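Chapter 6
Who Says It's Haunted? How Local Legends Get Made

I grew up two streets from the old ferry landing in Ondell, and by the time I was in second grade I knew for a fact that a drowned bride walked the dock in February. Everybody knew it! My cousin knew a kid whose aunt had seen her. I never asked the kid's name, and it took me years to notice that I'd never asked.

In the last chapter we looked at how towns pick which founders to remember. Now I want to turn to the stories that no town council ever voted on, the ones that get passed along at sleepovers and bus stops (and these days, on paid walking tours). Folklorists call them local legends. A legend, for our purposes, is a story told as true, or as maybe true, and pinned to a real place you can go visit. That last part matters a lot. A fairy tale can happen in any old forest, but the drowned bride needs the dock.

When I started teaching this course I sent my students out to collect every version of the bride story they could find. They came back with 10. In six of them she drowned on her wedding night, and in the others she was pushed, or jumped, or was waiting for a groom who had already left on the ferry. Two of the tellers weren't sure she was a bride at all. One of them thought she sold eels. I love the eel version and I will defend it to anyone.

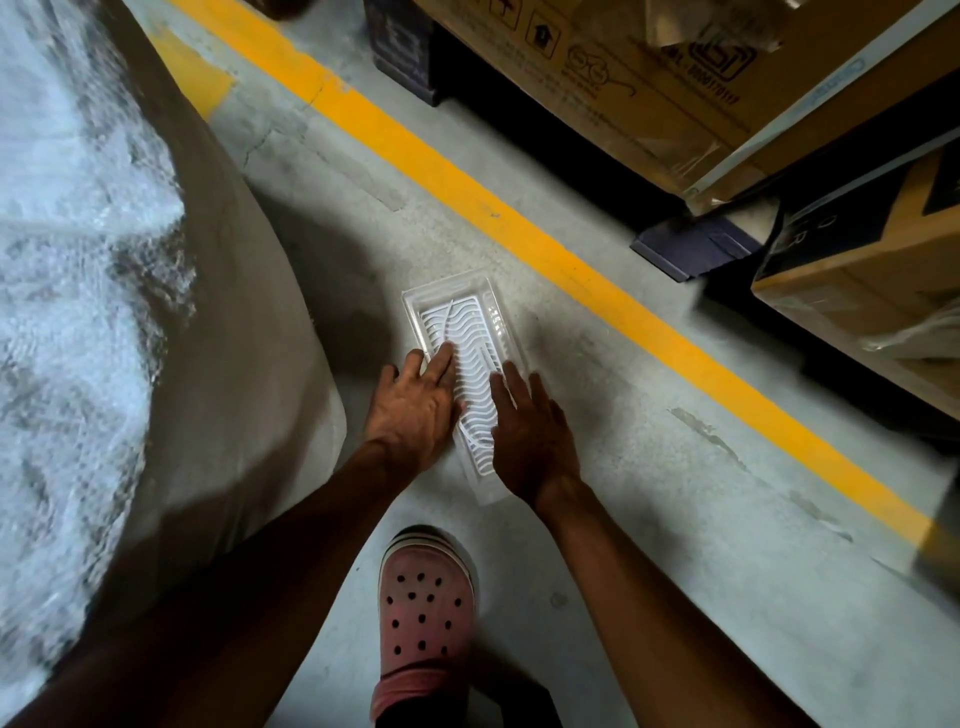
So which one is the real story? Students always want me to answer that, and I always dodge, because I think it's the wrong place to start. What I'd like you to ask first is who was telling it, who was listening, and what was going on in town when they told it. The wedding-night version, for instance, was mostly told by people who had moved to Ondell after the ferry stopped running. The older families leaned toward the groom who left. You can probably guess why a town that lost its ferry, and a good many of its young men along with it, might hang on to that one.

Compare that with Vuveck, up the river, where the story is about a hotel. The Clondent House has a bellhop who rings for the elevator after midnight, and the hotel is very happy to tell you about him. He's on the postcards. He has his own cocktail (too sweet, I've had it). When a business takes over a legend, the details tend to settle down, and it gets much harder to find a second version. My students spent a whole weekend trying and came home with the postcard text, more or less word for word.

We'll spend the first half of this chapter in Ondell and the second half in Vuveck, and along the way you'll learn how to take down a story without steering the person who's telling it, which is harder than it sounds. I still catch myself nodding too eagerly at the good parts.

Before you read on, write down one legend from the place you grew up. Don't look it up and don't fix it. Put in who told you, if you remember, and how old you were. Keep the page somewhere handy, as you'll need it for the fieldwork exercise at the end of the first section.

Words to watch for: legend, variant, teller, legend trip, migratory legend

6.1 The Bride on the Dock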